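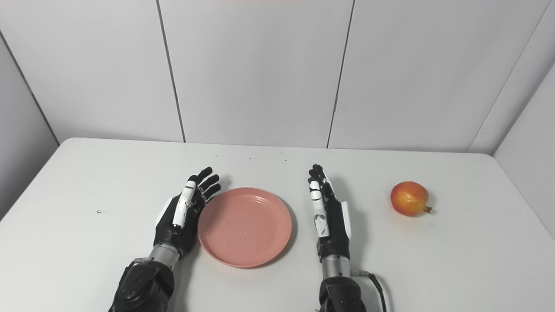
Pink plate and pomegranate on the white table, Bultasside studio

Call for participants: One Plate, One Fruit

Pruviveck is looking for 10 people who like to cook, serve, and fuss over fruit to join the next round of One Plate, One Fruit at our Bultasside studio. If you have ever moved a slice of melon three times before letting anyone at the table have it, we would love to hear from you!

The project is about how people put food on a plate at home. Restaurant plating has shelves full of books written on it, and very little gets written down about the way a person sets out fruit for a sister, a neighbor, or a kid home from school. We want to collect those habits while people can still tell us where they got them. This round is all about round, shallow plates and fruit that takes a little work: pomegranates, mangoes, pineapples, oranges with a stubborn peel.

What you'll do

You'll come in for two sessions. In the first you sit down at a plain white table with a plate and a piece of fruit, and you serve it the way you would at home. Cut it, break it, peel it in one long strip, leave it whole, it's up to you. Matvii Sydorenko runs these and he'll ask questions as you go (he grew up in a house where pomegranates were only ever opened over a bowl of water, and he is very curious about everybody else's method).

The second session is a shared meal with the rest of the group. Bring a plate from your own kitchen, chipped is fine, and be ready to talk about it for a few minutes. Huia Ashby will be taking notes for the printed booklet, Mostari, which comes out in January. You'll get a copy, and you can choose whether your name appears in it.

Who we're looking for

Anyone 18 or over. You don't need kitchen training, and we already have plenty of chefs from the last round, so home cooks will get first pick. We're especially keen to hear from people who learned from a grandparent, people who cook for a big household, and people who mostly eat alone and still bother with a nice plate. Sessions are held in English, but if you'd be more comfortable in Spanish or Ukrainian, tell us and Emiliano Quiroga or Fedir Pasichnyk will sit in with you.

Please let us know about any fruit or nut allergies when you apply. We use real knives and pomegranate juice stains terribly, so wear something you don't mind getting spotted. Aprons are on the hook by the door.

What you'll get

Each participant is paid $200 once both sessions are done. We also cover bus fare, and parking if you're driving in from Zhuravel. Lunch is included on the day of the shared meal, and whatever fruit is left gets divided up to take home.

How to apply

Send us a short note telling us which fruit you'd most like to work with and how it was served where you grew up. A paragraph is plenty. Add a phone number and say whether mornings or evenings suit you better. A photo of a favorite plate is welcome but won't count for or against you.

Drop your note in the Pruviveck mailbox at the Bultasside front desk, marked "Plate, box 3372," or use the contact form on our website and put the same words in the subject line. Applications close 27th May. Svend Ravn reads every one of them and will reply to everybody, including people we can't fit in this time.

The studio is on the ground floor with a step-free entrance and an accessible restroom. If you need a different chair, a helper, or extra breaks, put it in your note and we'll set it up before you come.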